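Stop Ranking Grippers by Success Rate Alone

By Matúš Vondráček
31 Jul 2023 – 6 min read

Every gripper comparison I have reviewed this year ends in the same table. Rows are end effectors, columns are object sets, and each cell holds one percentage. The highest percentage is bold. Purchasing reads the bold cell, and a few months later somebody on the floor is shimming fingertips with tape.

My position is that a single success rate is close to useless for choosing a gripper, and that simulation, where most of these numbers now come from, makes the problem worse unless the log is designed before the trials are run.

Start with what the number measures. In our spring comparison we ran two parallel-jaw grippers, the Pladden and the older Grurnora, on the same arm, with the same controller gains and the same wrist camera. The run comprised 1,888 simulated grasp attempts. Of those, 1,848 produced a complete log; the rest were dropped when the contact solver diverged. A divergence is a result. It tends to happen when a thin part is squeezed between two stiff surfaces, and that is exactly the case in which the fingers differ. Dropping those attempts without a note flatters whichever gripper caused more of them. Our first draft did drop them, and Štefánia Lukáč was right to send it back.

Next, the definition of success. Ours was "object lifted and held for two seconds." Under that rule, a drill gripped by the very end of its handle counts the same as one gripped over its center of mass. Both go in the table as a one. On a real line the first rotates in the fingers as soon as the arm accelerates, and the place step fails. If the task includes placing, the grasp score has to include the pose of the object in the hand at the end of the lift. Few tables report it, although the simulator has the value at every step and writing it to disk costs nothing.

Then there is approach. A gripper is usually compared as a pair of fingers, but what collides with the world is mostly the body behind them. The Pladden has the better fingertips by any measure I trust. It also has a wide base, and near shelves and tilted surfaces the planner rejects a large share of otherwise good poses because the base would touch first. These rejections happen before an attempt starts, so they never reach the denominator. A gripper that attempts only the easy grasps will score very well.

I would log four stages for every target: whether a collision-free approach existed, whether the arm reached it, whether the fingers closed on the intended part of the object, and whether the object stayed put through transport. Four numbers per gripper instead of one.

The wrist camera belongs in this discussion as well, and it is often left out because it is treated as a sensor problem. The camera moves with the gripper, and the fingers occupy a fixed part of its view. Longer or thicker fingers hide more of the target in the last stretch of the approach, when the pose estimate matters most. If two grippers are compared with one camera mount, the mount was probably tuned for one of them.

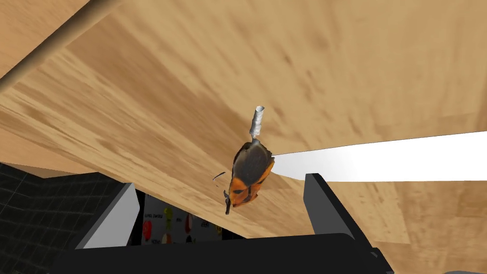 Encarnación Ortuño has argued that this can be settled by giving the planner ground-truth poses and removing perception from the trial. I disagree. It answers a question about finger geometry, which is fine for a mechanical designer, but the buyer is getting a gripper, a mount and a view together. Run both versions and report the difference. A large gap between them says that the camera placement needs work before anyone orders new fingers.

There is a fair objection on cost. Matúš Murín, who maintains our Zeman controller bindings, points out that staged logging makes the files larger and the analysis slower, and that most customers will still ask for one figure. Both are true. The storage is cheap, though, and the single figure can always be computed from the stages. The reverse can't be done.

A second objection is that simulated contact is too crude for the later stages to mean much. I accept this for friction and for anything soft. For approach and visibility I don't, because those depend on geometry, and geometry is the part simulators get mostly right. It would be reasonable to publish the first two stages from simulation and take the last two from hardware, with a smaller sample and honest error bars.

What I would not accept again is a report like our April one, where the winner led by a margin smaller than the number of attempts we had thrown away.

Comments

Štefánia Hrubý: Agree on the rejected poses. We started counting them last year and the order of our table flipped. How do you handle targets where neither gripper has an approach? We exclude them, but I'm not sure that's right.

Matúš Vondráček: Keep them and report them separately. They describe the bin or the shelf more than the gripper, and a customer may want to know.

tool_flange: Four stages is still too few if you do regrasping.

E. Ortuño: For the record, I wanted ground-truth poses as a first step. I have no quarrel with running both.

Related

Tostico wrist mount: notes on cable routing
Why our contact solver settings are public
Reading a gripper datasheet: stroke, force and what is missing
Controller gains and slip during transport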